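Week 4: Brick walls – bonds, mortar and reading what is already there

Notes to go with the Thursday session. Bring the Week 3 sheet on foundations, as we will refer back to the section on footings.

1. Why brick sizes matter

A brick is sized to be picked up in one hand. That has been true for a very long time, and most of the other dimensions in a brick wall follow from it. The long side showing on the face of a wall is called a stretcher. The short end is called a header. In most traditional systems two headers plus one mortar joint equal one stretcher, so bricks can be turned through a wall and still line up at the face.

Each horizontal row is a course. The mortar between courses is the bed joint, and the vertical mortar between two bricks in the same course is the head joint (British books call it a perpend). Learn these words now. The reading uses them without stopping to define them.

2. Bonds

The bond is the pattern in which bricks overlap from one course to the next. A wall with head joints stacked directly above each other has planes of weakness running from top to bottom. Overlapping the bricks spreads the load sideways as it travels down.

Running bond. All stretchers, each course offset by half a brick. Usual for a veneer or a cavity wall, where the brick is only one unit thick.

Common bond. Stretchers with a course of headers at regular intervals, often every sixth course. The headers tie the front of a solid wall to the back.

English bond. Alternating courses of headers and stretchers. Strong, and uses a lot of facing brick.

Flemish bond. Headers and stretchers alternate within each course. Slower to lay, and often kept for the street front while the side walls were done in something cheaper.

If you find headers in an old wall, it is probably solid masonry. If you find none, do not assume it is a veneer. Some builders used clipped headers or hidden ties, and some modern veneers use half bricks to copy an older look.

3. Color and surface

Red and orange come from iron in the clay, fired with plenty of air in the kiln. Less air, or more heat, pushes the color toward purple, brown and near black. In the older wood-fired and coal-fired kilns the bricks closest to the fire came out darker and harder than those farther away, and some took on a glassy skin. Brickmakers sorted them after firing. The underfired ones, called salmons, went to the inside of walls. The overfired ones were sold cheaply, used in footings, or picked out for decoration.

Dark faces scattered over a red wall can come about in several ways: sorting at the yard, a deliberate choice by the mason, a manufactured blend, or a coating applied to the brick before firing. You cannot always tell which from the face alone. A chipped corner helps, as it shows whether the dark color goes into the body.
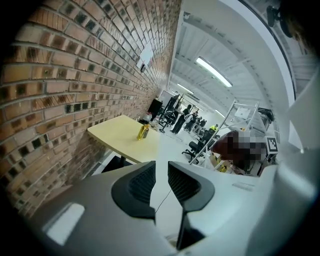 Page last changed: November, by B. Alemneh

The glossy dark bricks among the orange-red ones are the thing to compare with your own survey wall. Write down whether the dark faces on yours fall in a regular pattern or without any order you can find. A regular pattern of dark headers points to a mason's decision. An irregular scatter leaves more possibilities open, and you should list them.

4. Mortar

Mortar keeps bricks apart as much as it holds them together. It takes up small differences in size, seals the joint against rain, and lets the wall move slightly.

Lime mortar is soft and porous. It hardens slowly by taking in carbon dioxide from the air. Water that gets into the wall can leave through the joints, and when something has to give, the joint gives before the brick does.

Portland cement mortar is harder and sets faster. It suits modern brick. On soft old brick it causes trouble: moisture is forced out through the brick instead of the joint, and in freezing weather the faces come away. This is called spalling. The usual cause in the case studies is a well-meant repair with the wrong mix.

The rule for repointing is that new mortar should be no stronger than the mortar it replaces, and always weaker than the brick. Rake the joint out to a depth of at least twice its width, by hand where the brick is soft. Brush out the dust, dampen the joint and pack the new mortar in thin layers.

5. Case study: the Broslow warehouse

Broslow is a two-story storage building with solid walls in common bond. The south wall was repointed in hard cement mortar and the north wall was left alone. The survey team examined 500 bricks on the south wall and recorded 439 with sound faces. The remainder had spalled or were cracked at the edges. A matching survey of 200 bricks on the north wall found 2 damaged.

Questions of method to think over before class. The south wall gets more sun and goes through more cycles of freezing and thawing, so the mortar is not the only difference between the two. The sample sizes are also different. Work out both damage rates as percentages and decide how much of the gap you would be willing to put down to the repair.

6. Survey exercise

Choose a brick wall you can stand next to safely, indoors or out. The wall should show at least ten full courses. Record the following:

Bond pattern, with a sketch of four courses.
Height of four courses including joints, measured in three places.
Joint profile (flush, concave, raked, weathered).
Range of brick color, in plain words.
Any cracks, and whether they follow the joints or pass through the bricks.
Any white deposit on the surface.

A crack that steps along the joints usually means movement below, so check it against the Week 3 notes. The white deposit is efflorescence, salts carried to the surface by water and left there as it dries. It brushes off. Do not wash it, as that puts the salts back into the wall.

Students in the Cumthorpe group may use the boundary wall, but not the stretch beside the loading bay. Two pages at most, sketches included.

Reading: chapter 5 of the course reader, and the short piece on the Bragança kilns. The second is a translation and uses "row" for course throughout.

Bontu Alemneh

Comments (4)

masonry_dropout
Is the 2 on the north wall counting hairline cracks or only spalls? Makes a difference to the percentage.

B. Alemneh
Both. The same recording sheet was used on each wall.

Liline
My wall has three stretcher courses and then one of headers, all the way up. Is that still common bond? The list says every sixth.

halfbat
Yes, some people call that English garden wall bond. I put both names down last year and it was marked fine. Also take a stiff ruler, the cloth tapes sag and your course heights come out wrong.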